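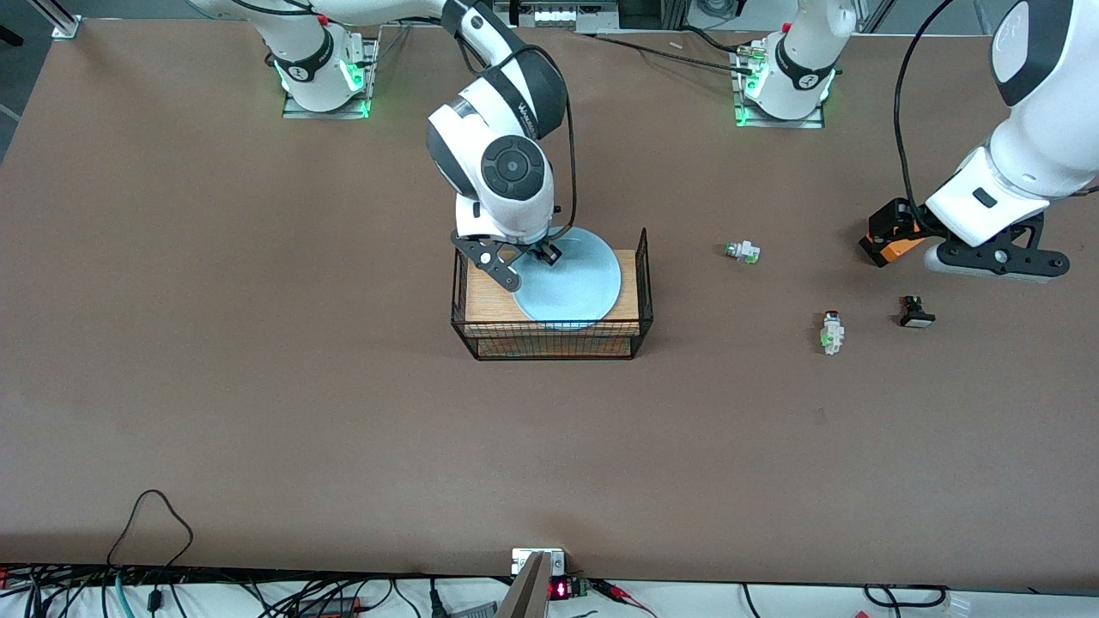

The Vik Letter, no. 14, page 10

Baskets, boards and the plate that doesn't fit anywhere

I've been going on about wire baskets in this newsletter since September, and I'm going to do it one more time, so bear with me (or skip ahead to the soup, I won't be hurt).

The black wire-mesh ones are still my favorite thing in the kitchen. They're rectangular, so they sit flush against the wall, and you can see what's in them without hauling everything out. My trouble has always been the bottom. Anything small tips over, and anything with a foot rocks back and forth on the wire and drives me nuts. So now I put a light wooden board inside, and it makes such a difference! It gives you a flat floor, and when I need to slice a lemon I just grab the board and go.

The blue plate is another story. It's a light blue round one and it belongs to no set I own, which means it has no shelf, and it's wider than it looks when you're holding it. For a while I leaned it on the board with one side up on the rim of the basket, tilted, and hoped for the best. It covers half the board that way and hangs over the side a bit, so I wouldn't call it a system. But it's quick, and I'd sooner see a plate I like out on the table than lose it under the mixing bowls.

What I really want is a basket one size up. Panwood has a deep one that I've had my eye on, and Grirnberg makes a shallow one with a rim that folds outward, which I'd love except that I can't see how you'd ever wipe the fold clean. If you own either, please write in and tell me how they hold up - especially the Grirnberg, and especially the fold.

I also tried standing the round pieces on edge this month. My old Stolis rack has slots, and the slots are fine for anything thin, but a plate with a thick rim either jams or flops over on its neighbor. I ended up rolling a dish towel into a long sausage and laying it down the middle. Not pretty! It does keep things from clinking, though, and you can wash it on Saturdays or whenever you do your towels - I get to mine when I get to them.

One more thing while I'm on plates. I like to turn each one toward the window before I put it away, and pale ones need it most. Soap film hides in pale colors, and you only catch it when the light slides across at an angle.
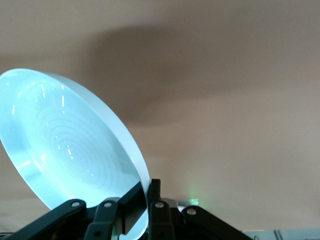
Skye Swanson wrote in to say that I have it backward and the board should go on top of the basket like a lid, with the plates stacked flat on the board and the small stuff living underneath. She's done it that way for years, she says, and the only rule is to lift the plates off before you go digging for the tea strainer.

Well, I tried it, Skye, and I lasted one evening. I go digging for the tea strainer constantly! I can see it working for things you hardly touch, like cookie cutters, so mine have moved in under a board of their own on the top shelf. The lemon board stays where it was. The blue plate is back to leaning until I make up my mind about the Panwood.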